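How to Budget for a Small-Parts Picking Cell

Written by Līga Kairys for the Zirkness equipment planning pages. Last revised 28th August.

This guide is for shops that are thinking about buying a robot arm to handle small parts such as gears, bushings and spacers, and that need to put a budget request together first. It covers the order in which to plan the purchase, the lines that should appear on the sheet, and the questions to send to suppliers. It does not recommend an arm. Most arms in the size you need will do the job, and the money tends to go wrong in other places.

You will need a sample of every part you plan to run, a tape measure, access to last year's downtime records for the station, and someone who can sign for electrical work.

Step 1. Write down the parts before you look at any machines

Start with a parts sheet. Give each part one row and fill in the outside diameter, the bore, the thickness, the weight, the material and the surface finish. Add a column for how the part arrives (tray, bin, bag, conveyor) and another for how it has to leave.

Weigh the parts on a real scale. Drawings are often out of date, and a supplier will size the gripper from whatever you send.

Include the odd parts. If one job a year uses a nylon version of something that is usually steel, put the nylon version on the sheet. Rüdiger Meinecke, who reviewed our first draft budget, sent it back with a note asking where the plastic gears were. They had been left off, and the grip force range on the quote was wrong for them.

Step 2. Set the scope of the first cell

Choose one station and one family of parts. The request should state in a single sentence what the cell will do on the day it is accepted. Ours read: "Pick single spur gears from a flat surface and place them on a pin fixture."

Anything outside that sentence goes on a separate page headed "Later." Do not price the later page yet. If you do, someone will add the two totals together and the request will be turned down.

Step 3. Budget the gripper and the fingers as separate lines

Suppliers often quote a gripper as one item. Ask for the gripper body, the fingers, the mounting plate and the cable as separate lines. Fingers wear, get bent in collisions and have to be changed when the part family changes, so they belong under consumables with a yearly quantity against them. The gripper body is a capital item.

Ask whether you can make your own fingers. If the supplier will release the mounting hole pattern and a model file, your replacement cost becomes material and shop time. If not, get the price of a spare set in writing and ask how long that price is held. We planned for 3 spare sets in the first year.
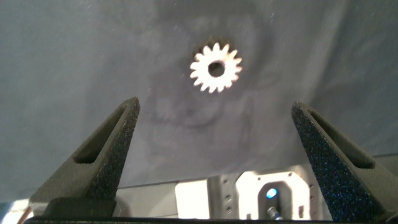 Finger shape needs to be settled before the quote is final, and it affects more of the budget than the price of the fingers alone. A solid finger is simple to make and heavy for its size. Every gram on the end of the arm comes out of the payload, and payload is what moves you from one arm model to the next one up in price. Open fingers like ours, with a triangular cutout and a tip that narrows toward the part, are worth pricing next to solid ones. Ask for the weight of the full hand, including fingers, bracket and connector, and put that figure on the parts sheet beside your heaviest part. Check too how wide the fingers sit when they are spread, and compare that with your largest gear plus clearance on both sides.

If you are comparing two grippers, compare them with the fingers you will really use. A catalog stroke measured with short straight fingers will not match the opening you get at the tips of angled ones.

Step 4. Decide how the robot will find the part

There are two common choices. The first is to hold every part in a known position with a tray or nest, and the second is to let the part lie where it falls and use a camera to find it.

Trays are cheap to buy and expensive to own. You need enough of them to keep the cell fed, somebody has to load them, and each new part means a new tray. A camera costs more at the start and needs setup time for each part, although that time is shorter once your people have done it a few times.

Price both. Use the loading labor for the trays over the period your company uses for payback, and use setup hours plus a lighting allowance for the camera. On our sheet the camera came out ahead after 4 part changes.

If you choose a camera, decide where it goes. One mounted above the table sees the whole area and stays out of collisions. A camera on the wrist sees the part close up during the approach, but it moves with the arm and adds weight and a cable. Quotes for wrist cameras should include the bracket and the cable run along the arm. Check for both, as they are frequently missing.

Step 5. Allow money for lighting and the work surface

These two lines are often left out of a first request. Neither is large compared with the arm, but finding the money later usually means a change order.

Buy samples of surface material before you commit. Ask for matte finishes in a few shades and try them with your actual parts. Metal parts reflect the lamp, white plastic parts can wash out, and a shiny table makes both worse.
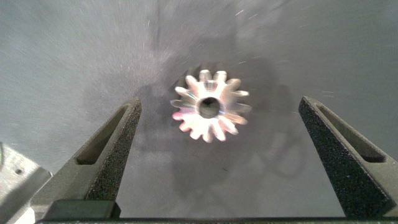
Shadows need their own note on the lighting line. A lamp placed directly overhead works well during a bench test with no arm present and may work poorly after the arm is installed. Have the supplier show you the view at the moment just before a pick, with the arm in its final approach. In our case the gear teeth were bright against a matte gray surface, but there was a large dark shadow around the part, reaching down between the fingers. The same view had motion blur in it, with the teeth smeared toward the sides. Include enough in the budget for a second lamp, a diffuser and a movable mount, and ask the camera supplier what exposure time they assumed when they quoted the cycle. A short exposure needs more light. Stopping the arm to take the picture needs less light but adds time to every cycle, and that time should be shown in your throughput figure.

Step 6. Add up the site costs

Walk the station with whoever looks after the building services. Ott Raudsepp did this with us and added several items that were on no supplier's quote. Check each of these:

Power. Is there a suitable circuit at the station, and is it shared?

Air. Only needed if you choose a pneumatic gripper, but include the dryer and the regulator if you do.

Floor. Can the stand be bolted down, and who has to approve drilling?

Guarding. This depends on the risk assessment, so put in an allowance now and correct it once the assessment is done.

Network. One drop for the controller, one for the camera, one spare.

Access. Measure the doors and the aisle against the crate size. The crate is bigger than the arm.

Step 7. Put in the labor

List your own people's hours even if your company does not charge them to the project. A cell that looks affordable on hardware alone can take a setup technician away from production for weeks.

We used three lines: installation, programming and training. Sipho Pillay kept the hours for our first cell and the final count for programming was 33. Most of those hours went into the approach and the release. Moving the arm between the two positions took very little of it.

Send at least two people to training. If only one person can restart the cell, you will pay for it during the first vacation.

Step 8. Request the quotes

Send the same package to every supplier: the parts sheet, the one-sentence scope, a plan of the station with dimensions, and a small bag of sample parts. We sent ours to Dandell and to Stankevičius. Label the bag with the part numbers and keep an identical bag for yourself.

Ask each supplier to answer the following in writing:

What is the price of each line, with the gripper body and fingers separated?
What is the delivery time for the arm, the gripper and a spare set of fingers?
Which parts on our sheet can the quoted gripper not hold?
What does the software cost after the first year?
Can we run a pick trial with our own parts before ordering?
Who pays shipping if the trial unit is returned?

The pick trial matters more than the brochure. Ask for the trial to be run on parts lying flat with nothing holding them. A thin gear on a flat table leaves very little edge for the fingertips to get hold of, and this is where a gripper that performs well on blocks may have trouble. Have the trial repeated with the smallest part and the most slippery one.

Step 9. Build the sheet

Indrek Luik set up our template in Fluso, but any spreadsheet will do. Use these columns: item, supplier, quantity, unit price, capital or consumable, delivery time, and quote expiration date. Sort by delivery time when you are finished. The item at the bottom of the list sets your start date, and in many cases it will be a bracket or a cable.

Keep the contingency on its own line with a note of what it is for. A general contingency is the first thing to be cut in review. One that reads "second lamp and mount, finger redesign, additional network drop" is much easier to defend.

Step 10. Plan the payments

Tie payments to things you can check. We paid one part on order, one on delivery and the last on acceptance. Write the acceptance test into the purchase order using your own parts and your own surface, and state how many picks will be run and how many misses are allowed. Leave the lighting installed exactly as it was during the test, and record the lamp positions with tape or a sketch so they can be restored if somebody moves them.

Order the first spare set of fingers together with the gripper. It can travel in the same crate, and you will want it during setup.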